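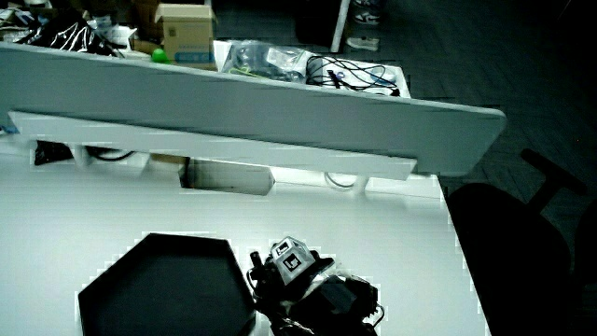 Should a gripper stop when it loses sight of its own markers?

It should stop, hold whatever it is holding, and stay stopped until a person has looked at it. The usual alternative, carrying on from the last known position and hoping the tags come back, is how most of the small accidents in this trade begin.

I have spent the past month reading fault reports from bench work with marker-tracked grippers, my own among them. One from September has stayed with me, and it is the reason for this essay. Nobody was badly hurt. The damage came to a split finger pad and a bruised thumb. It was recorded at Dukadico as an operator error, and I think that finding was wrong.

The arrangement was ordinary. A gripper carried a block with printed square tags on it, a fixed camera read the tags, and the software used them to work out where the gripper was and which way it faced. The controller, a Pallow unit with the supplier's standard settings, opened and closed the fingers according to that position. Near the tray the fingers were allowed to close at full force. Away from the tray they were limited to a light grip. On paper this is a sound rule, because it ties force to place.

The operator's sleeve covered one tag and part of the second. The tracker did not report a loss. It reported a position worked out from one corner of a partly hidden square, and that position was wrong by the length of a hand. According to the software the fingers were over the tray. In fact they were beside it, and so was the operator's thumb. The fingers closed at full force for 2 seconds before a second person reached the switch.

The report says the operator "obscured the marker". That is true, and it explains very little. People who work at a desk will put their arms across it. A lead will swing in front of a tag, a bag will be left where the light used to fall, a lamp will be moved and wash out half a square. Any system that reads printed patterns in an ordinary room has to expect to lose them many times an hour. In the log for that session the tracker's confidence value fell below the supplier's own warning level 14 times before the incident. Each time it recovered, and each time the controller did nothing, because nothing had been connected to that value. It was written to a file and read by no one until the following week.

This is the real fault. A measurement was available that said the position could not be trusted, and the part of the system that applied force never received it. The position arrived as a bare set of numbers, with no mark of quality attached. A good reading and a bad guess looked the same to the controller.

The objection I hear most often is about time. If the gripper halts whenever a tag is hidden, sessions become slow and people become annoyed. At Dredum, where the stricter rule was tried, a session of 60 minutes grew to 90. I do not dismiss this. Annoyed people bypass safety functions, and a bypassed function is worse than a missing one – the paperwork still says it is there. But the figure deserves a closer look. Most of the lost time went on walking to the cabinet to reset the controller after each stop. A reset button within reach of the desk would have recovered a good part of it. The cost was blamed on the rule when much of it belonged to the layout.

A second objection is that these fingers are weak. They are weak compared with a factory arm. They are strong enough to split a pad and bruise a thumb through a glove, and the next motor fitted to the same housing may be stronger. Force limits set by habit tend not to be looked at again when the parts change.

What I would ask for is modest. The confidence value should travel with the position, in the same message, and the controller should refuse any message without it. Below the warning level, the force limit should drop to the light setting at once. If the value stays low, motion should stop and remain stopped until someone resets it by hand. The fingers should hold on a stop and should not spring open, since a dropped part brings its own trouble – though there must be a manual release for a trapped finger, and it must work with the power off.

The workshop at Başaran already does most of this. Its rule is written on one side of a sheet of paper, and the release is tested before the first session of the day. Its staff still cover the tags with their sleeves.

The Dukadico report closes with a recommendation that operators be reminded to keep the markers in view. I would withdraw that line and reopen the report, with the connection between the tracker and the controller named as the cause.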